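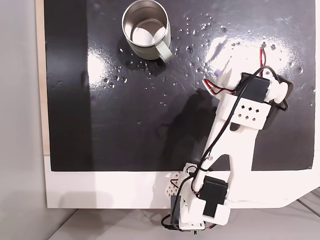 Chapter 3
Wiping Up: Why the Easy Chores Are Hard

I wash dishes every night, and I'd love to stop. So when friends find out what I teach, they ask me the question you're probably asking too – can a robot do it for me yet? My short answer is "a bit of it, slowly, if you set the table first." The long answer is this chapter.

Let's start with something tiny. You've had your coffee, there's a mug on the counter, and there's water splashed all over the place. You pick up the mug with one hand, swipe a cloth underneath with the other, and put the mug back down. You were probably thinking about something else the whole time (I always am).

Now try writing that down as instructions. Where exactly is the mug? Shiny steel is miserable for a camera, which may see the ceiling lights in it and very little mug. A glossy black counter does the same thing, and a drop of water is mostly a small bright spot sitting among bigger bright spots. Which of those do you wipe, and which are glare? You'd tilt your head to check. A camera that's bolted in place can't.

Then there's the touching part. Press too lightly and the cloth skates over the drops. Press too hard and a small arm flexes, or its motors overheat and quit. Grab the mug by its handle and it wants to swing around; grab it by the rim and you need a gripper that opens wide enough.

My colleague Naima Lamrani ran a wiping exercise with our students last May. She let the two teams, Burura and Kadik, choose their own method. Burura wrote rules by hand: find the mug, go around it, wipe in stripes. Kadik recorded 200 demonstrations, steering the arm themselves, and trained a program to copy them. Burura's stripes were beautiful until Naima moved the lamp. Kadik coped with the lamp pretty well, then got completely lost when she swapped the cloth for a sponge!

I still think about that sponge. Both teams had a working robot by most people's standards, and both had one that would drive you nuts in a real kitchen.

Before you read Section 3.1, do the mug job yourself, once normally and once with one eye shut and an oven mitt on. Write down every moment when you had to feel for something. Keep the list, because we'll use it in Section 3.2 when we get to grip and pressure.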